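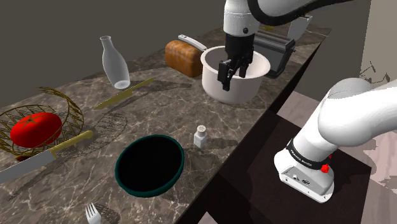

4.2 Evening run time under partial shade

We turn now to the part of the work that most of our participants cared about, which was how long a garden path light keeps going once the sun is down. The 36 households in the Sturbridge group each received a set of Stoltis path lights for the front walk and a set of Lernaline lights for a spot of their own choosing, and we asked only that the second set be left in one place for the whole season. Most people were very good about this. Two households moved theirs to make way for a flower bed, and we have left those records out of the figures that follow, though we thank both families for telling us.

The usable records came to 445 nights for the front walk sets and 452 for the freely placed ones. We counted a night as usable when the small logger in the stake showed both the moment the lamp came on and the moment it faded below the level at which a person could comfortably read a house number. Kyriakidis had proposed a stricter cutoff in earlier work, and we did try it, but it threw away a good many nights on which the owners themselves were perfectly happy with the light.

Placement mattered more than we had expected when we planned the study. Lights along an open walk behaved much alike from one yard to the next, while those tucked under hedges or beside a porch varied a great deal, even between neighbors on the same side of the street. Morning shade did less harm than afternoon shade – a point that Themis Tzavaras had raised with us from years of tending his own borders, and one we were pleased to see in the records. Lamps that lost the late sun tended to come on at the normal hour and look just as bright at first, then fade well before bedtime.

January was the hardest month, as any gardener would guess. Snow lying on the panels explains some of the short nights, and several participants got into the kindly habit of brushing them off on the way to the mailbox. We did not ask them to do this and we did not ask them to stop, so the winter results should be read as those of lights that get a little ordinary care.

Figure 2 plots run time against hours of direct sun for both sets. A-yeong Cheon drew the fitted lines separately for each season, and the spring and fall lines lie so close together that we have treated them as one in the section on battery wear.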